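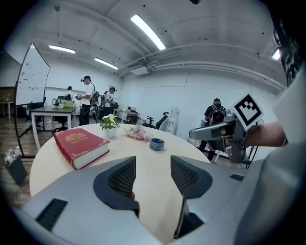
Chapter 2
How professional associations speak to government

In the first chapter we looked at who makes decisions on health care in a region. Now we turn to the people who try to influence these decisions from outside. Doctors, nurses and pharmacists have their own associations, and most of these have two tasks. They give services to their members, and they speak for them in public. The second task is called advocacy, and it is the subject of this chapter.

Let us begin with a small case. The district of Kallska had one hospital with a night clinic for children. When the district council wanted to close this clinic, the local association of doctors did not go to the newspapers first. Its secretary, Heike Reuter, wrote to all 1558 members and asked them one question: what will happen to your patients at night? She received many answers, some very long, and from them she prepared a paper of 20 pages. The council discussed the paper in June and kept the clinic open for two more years.

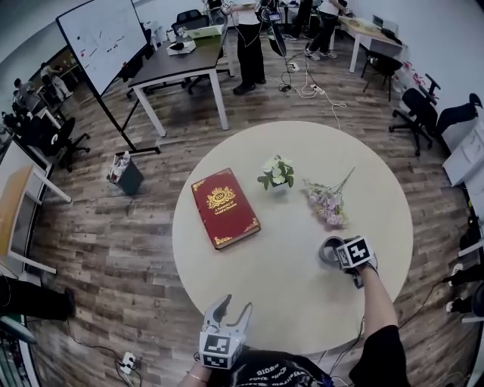
The case is often told as a success, but students should read it with care. We do not know if the paper changed the opinion of the council, or if the money was found for other reasons. The neighbouring district of Lader also kept its clinic, and there the association had remained silent. Oltmanns, whose study we will use in section 2.2, calls this the problem of the quiet neighbour.

It is also necessary to separate advocacy from negotiation. In a negotiation, both sides can offer something and both can refuse. An association that writes a letter to a minister has usually nothing to offer except its knowledge and the trust of its members.

2.1 Who speaks for the members?

An association can only speak with one voice when its members have agreed on what this voice should say.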